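The Shared Table Deserves a Rule of Its Own
Opinion

14 November 2022

The Gistau Reading Rooms have published rules on noise, on telephones, on bicycles in the entry hall and on the length of time a coat may be left on a hook. They have never published a rule on what may stand on a table. The position of this column is that they should do so before the new building at Braston opens its doors, and that the rule should be more generous than many members of the institution expect.

The question has become pressing for a practical reason. The Braston building will provide fewer single desks and more long tables than the present premises. The published plan allows for 2,000 registered readers, against the 1,326 who hold cards today. A reader who now sits alone, with a lamp and a raised partition, will in future sit beside other people and share a surface with them. Whatever that reader sets down will be within sight of a neighbor, and in many cases within reach of the neighbor's elbow.

Two views are commonly put forward. The first holds that a reading table is for books and paper, and that every other object should remain in a bag or a locker. The second holds that adults may be trusted to arrange their own affairs, and that the institution has no business inspecting cups. Both views have been argued in these pages, and both have merit. Neither has been tested against an ordinary table in ordinary use, where books and drinks have been keeping company for a very long time. 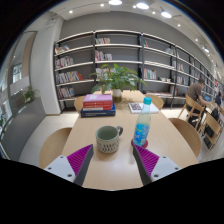 A mug, a capped bottle on a coaster, books and a potted plant share one tabletop.

A strict reader of the first view would remove the mug, the bottle, the coaster and the plant, and would leave the books. It is worth asking what would be gained. The risk to the books would fall, certainly. The table would also become a place that people visit for as short a time as possible. Reading rooms across the region have spent considerable sums on lighting and chairs in order to persuade readers to stay, and it makes little sense to undo that work by treating a drink of water as an offense.

The case for restriction rests mainly on liquid, and it should be taken seriously. Paper does not recover well. A book that has been soaked will swell at the spine, and its pages will dry in waves even when it has been pressed with care. Coated paper is worse, as the leaves may bind to one another and tear when they are separated. The Gistau rooms hold 3,000 volumes on open shelves, many of them out of print, and a member who damages one cannot always make good the loss by paying for it. The institution has a duty to the next reader as well as to the present one.

Yet liquid is not a single danger. A bottle with a screw cap, properly closed, may fall over without consequence. An open mug may not. The two objects should not be governed by the same sentence, and it is a weakness of most existing rules that they are. "No drinks" is easy to print and easy to read, but it places the careful reader and the careless one in the same position, and it invites both to ignore it.

The coaster is a more useful object than its modest size suggests. It protects the finish of the table from moisture and heat. It also has a second effect that is seldom mentioned: it gives the drink an address. A person who has placed a bottle on a coaster will usually return it to the same spot without looking. A person who has no coaster will put the bottle wherever the hand happens to come down, and after an hour that may be on top of a newspaper. The cost of supplying coasters to every table at Braston would be small compared with the cost of refinishing even one of the tables. The sensible course is to set them out before opening day and to replace them as they disappear, as some of them will.

Stacks of books present a different problem, and one on which the present rules are entirely silent. A reader may bring any number of volumes to a table and may pile them in any order. Good practice is well understood by anyone who has shelved for a living. The largest book goes at the bottom, the spines face the reader, and the pile stops well before it begins to lean. A stack built in this way takes up less room than the same books spread flat, and the titles can be read without disturbing the pile. Where a reader needs one book lying flat and close to hand, there is ordinarily space for it, provided that the remainder have been gathered together.

It has been suggested that a numerical limit should be set on the books at each place. This column does not support that proposal. A student of maps may need one large volume and nothing else, while a translator may need several dictionaries at once. A limit on width would serve better than a limit on number. If each reader is allotted a fair portion of the tabletop and keeps within it, the contents of that portion may be left to the reader's judgment.

The matter of plants will strike some as trivial. It has nevertheless produced more correspondence than any other item in the draft plan for Braston. The furnishing schedule prepared by Cillness includes a potted plant for each long table, and objections have been raised on the grounds of soil, insects, watering and expense. These are fair concerns. A plant that is watered in place may leave a ring beneath the pot, and a plant that is not watered at all becomes a reproach to the whole room. Large leaves also need space, and a leaf that reaches across a neighbor's page will be resented however healthy it may be.

The answer is to place the plants with some thought. A pot at the far end of a table, beyond the reach of those who are writing, takes nothing from anyone. It softens a long surface and gives tired eyes something other than print to rest upon. It should stand in a saucer, it should be watered by staff before opening hours, and it should be moved to a windowsill if it outgrows its position. On these terms the plants should be kept in the schedule. The saving from their removal has been put at $1,178, and the room would be poorer for it.

There remains the open mug. This column has considered whether it should be permitted at all, and has concluded that it should be, within limits. The Eze branch has allowed ceramic mugs at its two front tables since August of last year, and has reserved its rear tables for older and more fragile material. The arrangement is understood by those who use it. Readers who want tea sit at the front. Readers who have requested items from the closed shelves sit at the back, where no drink of any kind is allowed. The branch has not found it necessary to employ anyone to enforce the distinction.

Ceramic is to be preferred to paper cups in any such arrangement. A mug has weight, a broad base and a handle, and it is less easily tipped by a sleeve. It is also less likely to be abandoned. Paper cups are left behind in every public room, frequently with a third of their contents still inside, and the task of collecting them falls on people who have other work to do. A reader who has brought a mug from home will generally take it home again.

A rule for Braston might therefore be written in a few lines. Closed bottles are allowed at all general tables and must stand on a coaster. Open mugs are allowed at marked tables only, on the same condition, and should be kept to the side of the reader's work and away from any library book. Books are to be stacked with the largest at the base, inside the reader's own portion of the table. Plants belong to the room and are not to be moved by readers. Tables used for fragile or rare material are to be kept free of drinks at all times.

The wording should be displayed at the entrance and should not be repeated on every surface. A table crowded with notices is as unwelcoming as a table crowded with cups. Staff should be asked to remind readers quietly, and to offer a coaster when doing so.

Members will have an opportunity to comment on the draft rules before they are adopted, and written remarks may be left at the front desk in Gistau or at the Eze branch. Those who favor a complete ban are urged to state which losses they believe it would prevent, and those who favor no rule at all are urged to spend an afternoon at a shared table first.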